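작은 물건은 통 하나로 충분하다

이사 온 지 한 달이 지나도 자리를 못 찾는 물건이 있다. 탁구공, 건전지, 여분의 단추 같은 것들이다. 서랍에 넣으면 굴러다니고, 봉지에 담아 두면 다시 꺼내지 않게 된다. 이번 호에서는 뚜껑 없는 플라스틱 통을 쓰는 방법을 정리했다.

통부터 고른다

생활용품점 딘델에서는 작은 통을 2,000원부터 판다. 색은 카키나 회갈색처럼 차분한 쪽이 선반 위에서 덜 튄다. 테두리가 둥글게 말린 제품은 한 손으로 들기 편하다. 사기 전에 선반 깊이를 재 둔다. 우리 집 선반은 39cm라 통을 세로로 넣는다.

한 통에 한 종류만 담는다

탁구공은 가볍고 잘 굴러서 벽이 있는 통이 맞는다. 가득 채우지 말고 바닥이 보일 만큼만 넣어야 찾기 쉽다. 식탁에서 쓸 때는 통을 벽 쪽에 바짝 붙여 두면 앞자리가 넓어진다. 격자무늬 식탁보 위의 회갈색 통에는 흰 탁구공만 들어 있다.

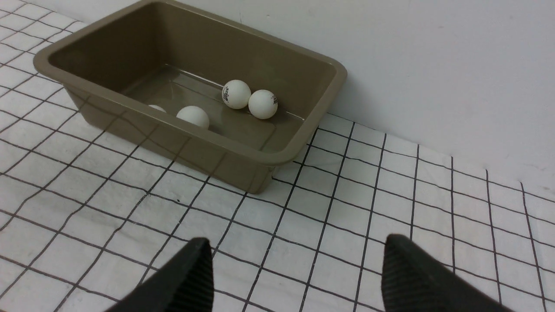
닦는 법

통을 비우고 미지근한 물에 중성세제를 풀어 헹군다. 거친 수세미는 표면에 흠집을 낸다. 모서리에 낀 먼지는 면봉으로 닦고, 엎어서 말린 뒤 다시 담는다.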